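Carbone open day, Lendville – is it worth the trip?

I'll start with the bit most of you want to know. Yes, go, but go early. I got to the Carbone workshop at opening time in April and had a good view of the PC bench for as long as I liked. By lunch you'd have needed a stepladder.

Entry was £10, or £15 with the guided tour, and I paid for the tour. The PC bench is the third stop and easily the best one. They had an arm working on an old desktop, and the job was handling the hard drive.

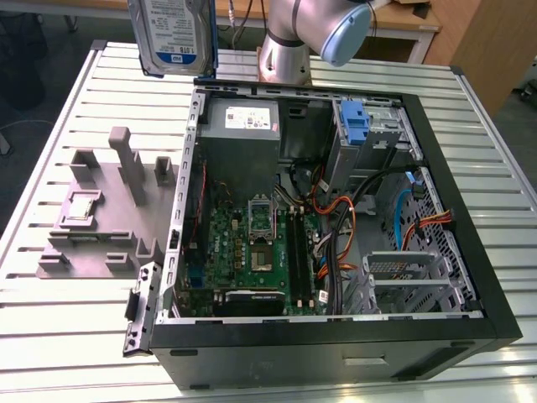
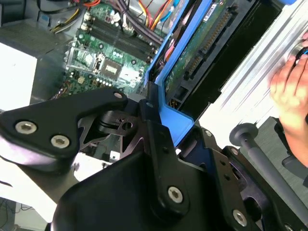 Our guide was Liliana Gentile, who was lovely and very patient with me (I ask a lot of questions, sorry Liliana!). She told us drives are one of the fiddlier parts of taking old office machines to bits, mostly down to every maker having a different idea about clips and cages. Her team has a list of 239 case layouts and she reckons they're happy with a fraction of them. I liked that she said so. I've been to shows where you'd think the robots were ready to move in and do the ironing.

It's slow, mind you. If you're expecting a blur of metal you'll be disappointed. The arm creeps up, stops, has a little think and creeps a bit further. A chap next to me muttered that he could do it faster with a screwdriver and a cup of tea in the other hand, and he probably could, but I found it oddly gripping to watch and stayed put through two full goes. My son lasted one and went off to find the biscuits.

The other stops were more mixed. The Unda stand was sorting cables and had a long queue, and the screen explaining it was set so low that only the children could read it. Kavley had a sorting belt that wasn't running when our group got there. Primo Pagano gave the talk at the end and I'd have happily had twice as much of it – he's funny, he brought up prices without being asked, and he took every question going. Over 300 people had booked, he said, and it felt like it in that corridor.

Grumbles: not enough chairs, one loo, and the tour headsets crackle. Parking is fine if you use the field behind.

I'd pay for the tour again, as the plain ticket gets you in the door but you don't hear the guide. Four stars from me. The coffee van only takes cards.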